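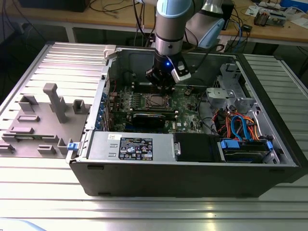 An open Dell desktop computer on the work table.

Call for Participants: Cake Decorating Instructors, Online Sugarcraft Program

Rellerance invites applications from experienced cake decorators to teach in its online program for the coming year. Instructors will prepare and present recorded lessons in sugar flower work, piping and stenciling for home bakers. The program currently has 2,126 enrolled students.

Each instructor will record 20 lessons at the Urnis teaching kitchen. Ingredients, turntables and cake stands are supplied. Instructors should bring their own piping tips and modeling tools.

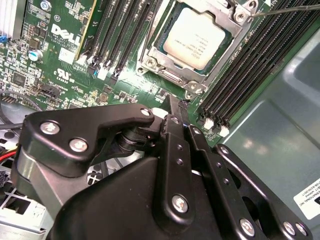

Applicants must have taught at least one decorating class, in person or online, and must hold a current food handler card. Experience with wired gum paste flowers is preferred. Formal pastry training is not required.

A fee of $600 is paid for each completed set of five lessons. Travel to the kitchen is reimbursed on presentation of receipts. Recording begins in April. 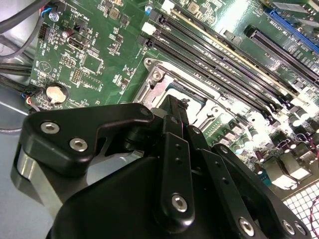

How to Apply

Send a letter of interest, photographs of three finished cakes and a one-page lesson outline to Oluf Overgaard, Program Office, Room 322. Applications must be received by September 20, 2018. Selected applicants will be invited to give a short demonstration before Konrad Haslinger, Head of Instruction.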